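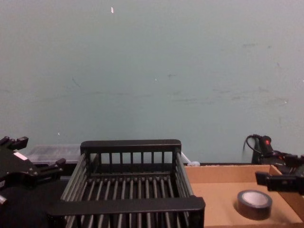 The dish rack, empty.

Abdelilah El Fassi
20 November 2021

I want to write a little thread on dish racks. I know how this sounds. But I have had four of them since I moved to Fultudberg, and I think I chose badly three times, so maybe somebody can save some money.

The first one was plastic and white. I bought it at Bepari in my first week, together with a pot and a shower curtain. The floor of it was almost closed, with small holes. Water stayed there. After one month it had a smell, and I was washing the rack more often than the plates.

The second was wood, the kind which folds like an X. Very beautiful on the counter. A soup bowl does not stand in it, it leans on its neighbor, and if you take out one plate the whole family moves.

The third was a Clivach, two floors, with a hook for cups. I will say nothing bad about it except that my shelf hangs too low and I could not put anything on the second floor. I measured the counter before I went to the shop. I did not measure the air.

So now it is the simple black one. One floor, open at the top, rods and two thick rails. I paid 200 for it and carried it home on the bus on my knees.
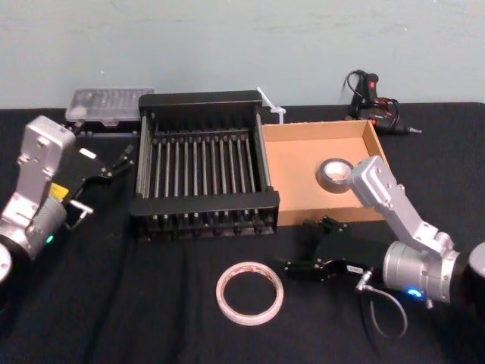
What I look at now, before anything else, is the floor. If the rods run from front to back with open gaps, the water falls through and you can also get a brush in there. If the floor is a tray, I put it back on the shelf.

Second thing, the distance between the rods. Take a plate from home with you to the shop. People will look at you, this is fine. A thick plate needs a wide gap and a thin plate in a wide gap lies down like it is tired.

My mother's plates from Morocco are thick and a bit crooked, so I always test with one of those. If it stands, all my other plates will stand.

Third thing, the rails. I like a rail that is flat and broad. You can hang a cloth over it, and you can lift the rack with two hands when it is full (slowly please).

Somebody in Holen wrote to me last time that black racks show the chalk from the water. Yes, this is true. White spots, mostly on the lower rods. I use vinegar with warm water, the same amount of each, leave it while I drink a coffee, then an old toothbrush for the corners.

Rinse it well after. I forgot once and the tea glasses had a taste of salad.
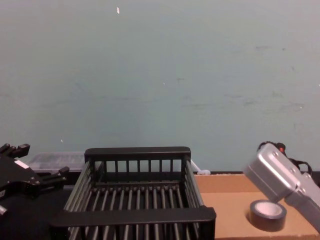
Photo: Abdelilah El Fassi

About what to put under it, because I got this question two times already. A rack with an open floor needs something to catch the water. I have a flat baking tray that is too bent for the oven. A towel also works but you must change it every day, and I know myself.

Cardboard is not for this. I say it because I tried it in March, when I was between two apartments, and in the morning I had soup.

How I load it, for those who care: big plates at the back, small plates in front of them, bowls at the side with the open part down and a little turned. Glasses last. Knives I dry by hand and put away, since a knife in an open rack falls through with the point first.

Pans do not go in. I know everybody puts the pan on top of everything like a hat. The plates underneath then stay wet until evening.

Also, empty it! This is the hardest part for me. When the rack is always full it becomes a cupboard, and you wash one cup and look for a place to put it. I empty it while the water for the tea gets hot. It takes less time than the water.
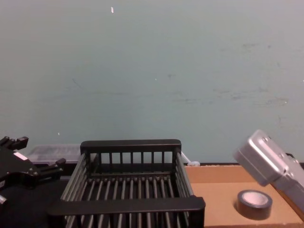 And when I have guests and need the whole counter, I lift the rack up on the refrigerator. With the two-floor one this was impossible, it touched the ceiling lamp. With the wooden one it was easy, I must be fair.

If you buy used, pass your finger along the rods and look where they meet the rails. This is where the coating breaks first, and then the rust comes, and then you have brown lines on your plates. I said no to two racks for this reason.

A question for you now, because I have no good answer: lids of food containers. Where do you dry them? They are too light, they slide between the plates and hold the water in the edge. At the moment I lean mine against the wall behind the tap and they fall in the sink at night - my neighbor has heard it too.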